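Vernley Technical Program
Automation Maintenance II
Handout 12: Routine Care of the Bin Picking Cell

Prepared by Esi Nartey, Laboratory Instruction

Scope

This handout covers the care of the block picking cell used in the second half of the course. Students are expected to have read the safety sheet and to hold a signed lockout card before the June practical.

Before entering the cell

Stop the program at the end of a cycle, move the arm to its park position, and switch the controller to manual. Apply the lock and record the time in the cell log. Two students work together at all times, and the one at the pendant does not reach into the bin.

Bins and clamps

Check each clamp by hand. A bin that has shifted on the tabletop will cause the gripper to meet the wall or floor before it meets the part. If a clamp has been loosened, the bin position must be taught again before automatic operation resumes. Scratches on the inner walls are acceptable. Raised burrs are not, and are to be filed flat and wiped clean.

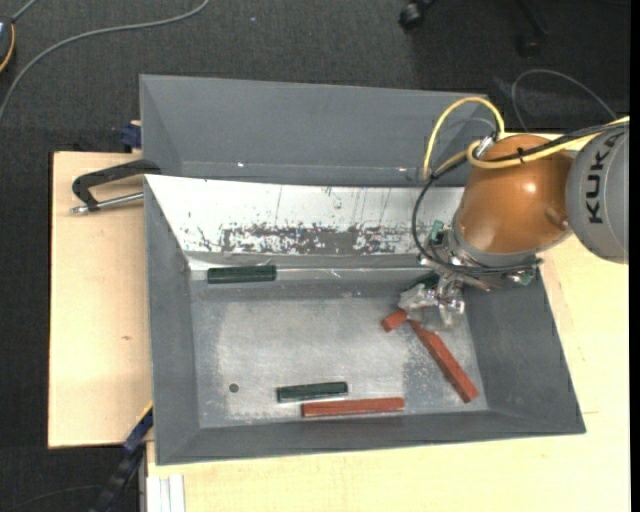 Cable routing

The cables over the wrist joint need enough slack for the full turn of the tool and must not catch on the bin wall at the lowest pick point. Jog the arm slowly through both wrist limits with the speed set to 2 percent. Replace any tie that has slipped. Do not tighten a tie so far that it dents the cable jacket.

Gripper fingers

Inspect the finger surfaces for tears and lifted edges. Worn material is replaced on both fingers at the same time. After replacement, run program 81 with one block in the bin and confirm that the grip signal appears on the pendant.

Return to service

Remove the lock, clear the log entry, and run one full cycle in manual. Faults that remain are reported on Form 539, available at the Vernley tool desk.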